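Warnusgate Ministerial Open Day: Visit Report
January 2026

The open day was hosted by the Ministry of Public Works at its Warnusgate offices, with over 500 visitors registered at the gate.
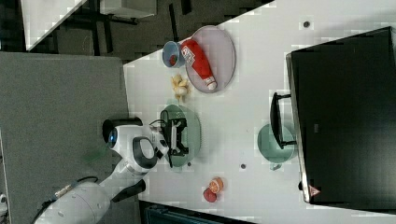
Programme

Proceedings opened with a statement from the Permanent Secretary, Lieselotte Görtz, covering the capital works budget and the revised tender thresholds. The Member for Grasska spoke next, followed by the Mayor of Skiltora. Questions were taken in writing and read out by the clerk.

Briefings

Seven briefings ran in parallel on the ground floor. I attended two: rural road maintenance and the water licensing register. The roads session was the more detailed - it set out the grading schedule for the Grasska district and the cost split between ministry and council. The register session dealt mainly with transfer of existing licences.

Outstanding matters

The Thiele bridge replacement was raised by both council delegations. Ms Görtz confirmed that design work is complete and that tenders will be called in April. No figure was given for the contract. Written answers to the remaining questions will be sent to delegations and lodged with the parliamentary library.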